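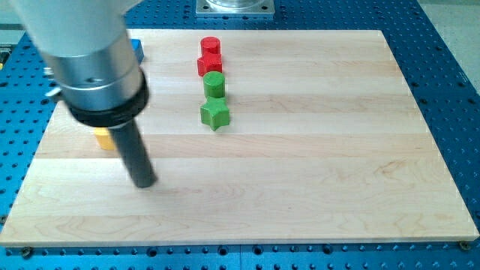

Can machines do the boring work yet? (home and small shop)
General talk > Automation

tronby_lathe
Posted 2021-06-30

Good evening to all. I work in a small shop in Hullville where we make wooden toys and game pieces. One worker spends a large part of each shift only sorting painted blocks and pushing them into rows before packing. My boss wants to know if an arm can take this job. I have read many articles and they do not agree with each other. What is your experience? Please excuse my English, I write slowly but I check everything.

Onyeka
For pushing, yes. For packing, no. A straight rod that slides a block over a flat board is the easiest thing you can ask from an arm. There are no fingers, so nothing is squeezed or dropped. But the work must stay on the table. When you want the block inside a box, you need a hand, and then your problems begin.

mossfoot
I don't agree that pushing is easy. A cube pushed on its flat side goes straight. A cylinder standing up turns away if you touch it a little off the center. A star is worse, because it depends on which point you meet. My nephew can do it at age 6 without thinking.

Onyeka
@mossfoot You are right about the star. But the arm can push a small distance, look again, and correct. It is slow, I admit it.

tronby_lathe
How slow? Our worker places 40 blocks in the time she drinks one coffee.

Onyeka
Slower than her. In our test we had 135 pushes and I was bored before the end. The arm was not bored, this is the only advantage I can promise.

C. Ngata
Cameron here, I repair packing lines. I want to say something a bit against the general mood. In the shop you can fix the board with screws, choose the light, and keep all pieces in the same few colors. So the machine has a fair chance. At home you can do none of this. My kitchen table has crumbs, a phone, and a cat. I would buy an arm for the shop before I would buy one for the house, and I would not buy one for the house this year.

mossfoot
We have a robot vacuum and it does the floor well. That is a household chore, so the answer for the house is also "yes, partly".

C. Ngata
OK, I accept the vacuum. But it does not pick up the socks, you do it before.

takus_fan
Did you look at a simple feeder, tronby? We asked for a price on a Takus bowl feeder and it was 700 for a used one. It shakes the parts into a line. No camera, no programming.

tronby_lathe
@takus_fan I did not know this could work with painted parts. Does it scratch the paint?

takus_fan
With ours, a little on the edges. You can put a soft lining inside. Ask them for a trial with your own blocks, and bring the stars also.

tronby_lathe
Thank you, I will ask. My boss still prefers the arm, I think he likes how it looks. I will write again in October when we have decided.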